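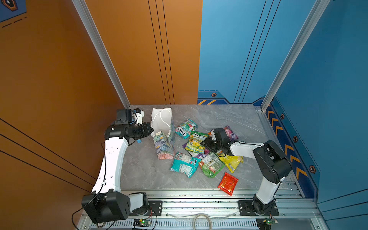
Figure 2. The gift bag and the snack bags on the marbled tabletop.

For our packing project at Talico we wanted something people really do at home, and in December that meant gift bags! We settled on a paper one with a rope handle and flowers printed on its lower sides, plus a pile of candy and snack bags, Fox's among them. We made a packing plan and went over it more than 10 times — puffy bags are much fussier than boxes, as anyone who has filled a party bag will know. Our plan puts the flatter packages in first, standing on edge, and saves the puffy ones for the top, where a little squashing matters less.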